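3.2 Anordnung der Gegenstände auf der Arbeitsfläche

Die Erhebung zur Ordnung kleiner Küchenarbeitsplätze wurde in der Lehrküche Zerar durchgeführt. Der Durchgang begann am 1. Oktober und schloss an die im August vorgenommene Vorerhebung an, in der die Auswahl der Gegenstände und die Formulierung der Arbeitsaufträge festgelegt worden waren. An der Haupterhebung nahmen 17 Personen teil. Von den aufgezeichneten Anordnungen gingen 104 in die Auswertung ein; die übrigen wurden wegen unvollständiger Begleitprotokolle nicht berücksichtigt.

Als Anordnung gilt im Folgenden die Gesamtheit der Lagebeziehungen zwischen Gefäßen, Lebensmitteln und Geräten zu einem festgelegten Zeitpunkt. Erfasst wurden drei Arten von Beziehungen: das Enthaltensein (ein Lebensmittel liegt in einem Gefäß), das Aufliegen (ein Gegenstand liegt auf einem Teller oder unmittelbar auf der Tischfläche) und die Nachbarschaft. Letztere wurde dann kodiert, wenn zwischen zwei Gegenständen kein dritter Platz gefunden hätte. Die Kodierung folgt in ihren Grundzügen dem Schema von Liao, wurde jedoch um die Kategorie der zweckfremden Ablage erweitert. Damit sind Fälle bezeichnet, in denen ein Geschirrteil einen Gegenstand trägt, für den es im üblichen Gebrauch nicht vorgesehen ist, etwa ein Teller eine Flasche oder eine Tasse ein Schneidwerkzeug.

Die Einführung dieser Kategorie erwies sich bereits in der Vorerhebung als notwendig. Das ursprüngliche Schema unterscheidet lediglich zwischen geordneten und ungeordneten Ablagen und setzt voraus, dass sich beide Zustände anhand des Abstands zur vorgesehenen Stelle bestimmen lassen. Für Arbeitsflächen ohne feste Zuordnung ist diese Annahme nicht haltbar. Ein Teller kann während der Vorbereitung einer Mahlzeit nacheinander als Unterlage, als Sammelstelle und als Serviergeschirr dienen, ohne dass sich seine Lage verändert. Die Beurteilung muss sich daher auf das Verhältnis von Träger und Inhalt stützen.

Die Großgeräte wurden gesondert behandelt. Ihre Position gilt innerhalb eines Durchgangs als unveränderlich, und ihre Türen und Bedienelemente begrenzen den nutzbaren Raum in unmittelbarer Umgebung. In die Bewertung ging ein, ob der Bereich vor der Gerätetür frei gehalten wurde. Die Kodierung erfolgte durch Yiran Jin und unabhängig davon durch eine zweite, mit den Arbeitsaufträgen nicht vertraute Person. Abweichende Einstufungen wurden gemeinsam besprochen und mit einem Vermerk versehen.

Eine Anordnung, in der mehrere der genannten Beziehungen nebeneinander auftreten, ist in Abbildung 4 wiedergegeben. Von den beiden Erdbeeren liegt eine in der kleinen blauen Schale, die andere unmittelbar auf der Tischfläche unterhalb des Tellers. Gleichartige Lebensmittel werden somit zwei verschiedenen Beziehungsarten zugeordnet. Die Ketchupflasche liegt auf dem Teller und ist als zweckfremde Ablage zu kodieren. Die Orangenscheibe zwischen der zweiten Erdbeere und der Tasse fällt unter das Aufliegen ohne Träger.

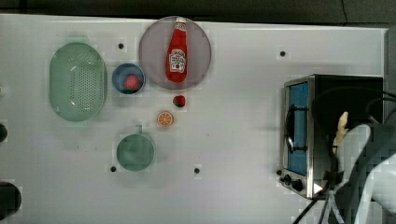 Abbildung 4: Anordnung mit Sieb, Schale, Teller, Tasse und Kleinbackofen; Aufsicht.

Das ovale Sieb wurde in der Kodierung als Gefäß geführt, obwohl es seiner Funktion nach auch den Arbeitsgeräten zugerechnet werden könnte. Maßgeblich war der erhöhte Rand, der ein Ablegen von Obst ohne weitere Sicherung erlaubt. Für die Tasse galt dieselbe Zuordnung. Eine abweichende Behandlung, wie sie in der Vergleichsstudie Kurnance gewählt wurde, hätte die Zahl der Gefäße je Anordnung verringert und die Anteile des Enthaltenseins nur eingeschränkt vergleichbar gemacht.

Nicht erfasst wurden Ausrichtung und Neigung der Gegenstände. Ob eine Flasche schräg oder gerade auf einem Teller liegt, bleibt für die Einstufung ohne Bedeutung. Bei Gegenständen mit Griff oder Henkel kann die Ausrichtung allerdings die Erreichbarkeit beeinflussen; dieser Gesichtspunkt wird in Abschnitt 3.4 anhand der Teilstichprobe Vomon behandelt.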